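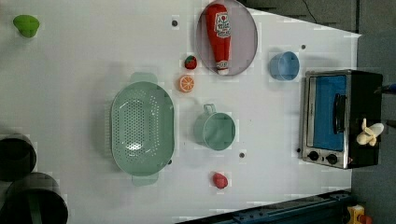 Search this site Search

Stuck-on labels, sticky lids and other small kitchen stuff

Ok quick one today, kids need picking up. A few things I keep getting asked.

Label glue on jars. Cooking oil, rub it in, leave 20 minutes, then dish soap. Don't scrape with a knife, you'll scratch the glass and the gunk just moves over.

Ketchup cap crusted shut? Hot water in a mug, cap goes in upside down, go do something else. Wipe the rim before you close it next time — takes two seconds.

Colander holes. Old toothbrush, from the outside in. Rinse it right after the pasta, starch sets like cement.

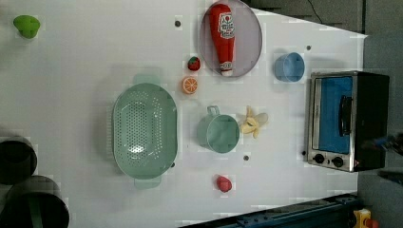
Tea stains in mugs. Baking soda, barely damp, rub with a finger. Selamawit Ambaye wrote in to say salt works to. Tried it, it does, bit slower.

Plastic plates that feel greasy even after washing. Water's not hot enough or you're stingy with the soap. Splash of white vinegar in the rinse. Never vinegar with bleach, please.

Wooden spoons: no dishwasher. Mineral oil every couple months, wipe off the extra, stand them up overnight.

Smelly sponge — toss it. I know you can microwave them, I don't bother. A pack of 7 lasts me till September.

More on the oven door when I get a minute. Dzifa, I havent forgotten your burnt pan.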